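Club night writeup, finally

posted in: robot club, long ones

Quick one before the bus. People keep asking what the Sotenbridge club does now that the line follower season is over, so. We have the arm for the whole term. The challenge is called Primero, because it was meant to be the first of several, and so far it is the only one.

Rules, short version. Small stuff goes on the cloth. Arm picks it up, arm puts it in the mesh basket in the corner. The telephone is an obstacle. Touch the phone and the run is void, no arguing. Each team gets 12 minutes on the clock and can restart as often as they like inside that.

My team is the Slaoui team, named after the street the club room is on. The other one is Vikby. They have better snacks and, I hate to say it, better code.
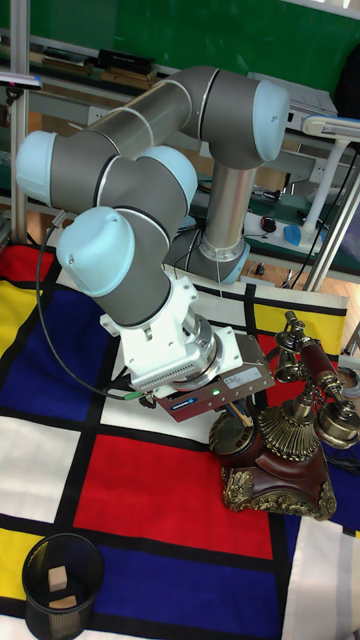 Can you put up the scoring, came the first comment, from a reader who runs something similar at a middle school. Ours always ends in a fight over what counts as in the basket.

OK so scoring. A block in the basket and staying there is a point. Hanging on the rim is nothing. Knocking the basket over loses you everything you had. Ties go to the shorter run. We did have the fight you mention, in December, and the rim rule came out of it. I was on the wrong side of that one.

Things I'd tell a new team:

Teach your waypoints high. Higher than feels sensible. Come down straight at the end, not on a slant. We lost most of our first evening to slants.

Name your positions properly. We had home, home2, home_new and home_REAL in the same file and sent the arm to the wrong one more than once. Somebody on the team (me) still does this.

Slow everything to a crawl the first time through. Hand on the stop button. Yes even if it worked five minutes ago.

The cloth is a love it or hate it thing. Great for people, you can say "go to the corner of the red one" and everybody knows. Terrible for our color detection, which was tuned on a plain gray table at home and fell over completly. Thick black lines everywhere and the code thought each one was an edge of something. We ended up throwing away the color step and matching on shape.

Worked better. Not well. Better.

Round things are their own problem. Blocks have flat sides and you can be sloppy with the angle. A ball just wants to leave. You close a bit too fast or a bit off center and it's gone, and then the detection has to start over.

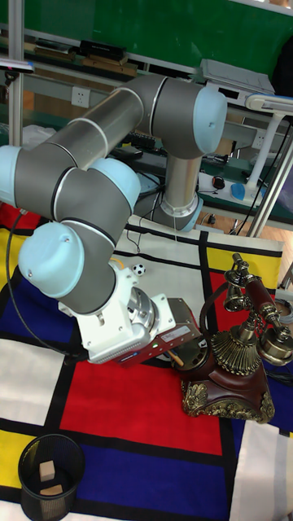 What broke

The big one was the log file. Our script writes a line for every move and we never cleared it, so by the last run it was on line 1418 and we were scrolling around looking for one error. It was a minus sign. The approach offset was going the wrong way on the second pick and only on the second pick. Found it with almost no time left, fixed it, typed it wrong, fixed it again.

Also the laptop. It's from 2015 and it takes forever to come out of sleep, so whoever closes the lid buys the pizza.

And the reach. On paper the whole cloth is reachable. In practice the arm folds itself up so tight near the base that the planner gives up and says no solution, and you have to go the long way round with an extra waypoint. Vikby worked this out weeks ago and didn't tell us. Fair enough I guess, it's a competition.

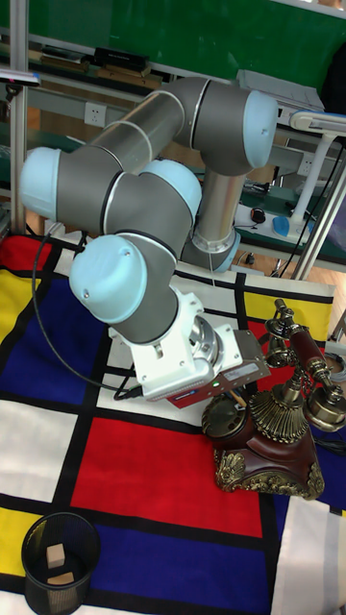
We did tell you, it's in the shared notes under "elbow", wrote someone from Vikby when I put a draft of this in the group chat.

It is in the shared notes under elbow. I have now read the shared notes. Sorry Vikby.

Final score, they had 2 more points than us. I'm fine. The thing I was happy with was that we got a full run with no void, first time all term, and the code did it by itself with all of us just standing there not breathing.
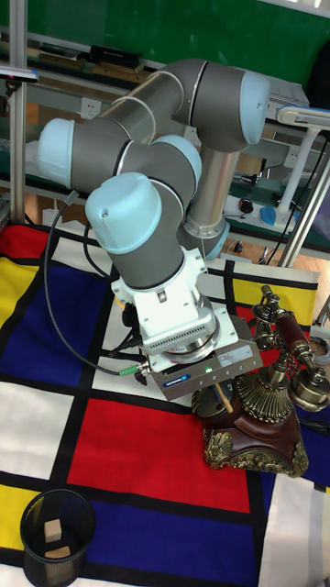
Next term I want us to write the clearance check before anything else. A proper one, with the phone in it as a box the arm can't enter, plus a margin. Right now we eyeball it, and with the gripper down that close over the phone, eyeballing is just asking for a void. The handset is the annoying bit, it sticks out sideways past the base so a plain box round the wood isn't enough. Two boxes maybe. Or one fat one and we lose some table.

Also on the list: clear the log at startup, one home position, ONE, and somebody rewrites the ball pick from scratch. If you're in Sotenbridge and want in, we're short on people who like writing tests. Room's open from 6 pm. Bus is here, will fix typos later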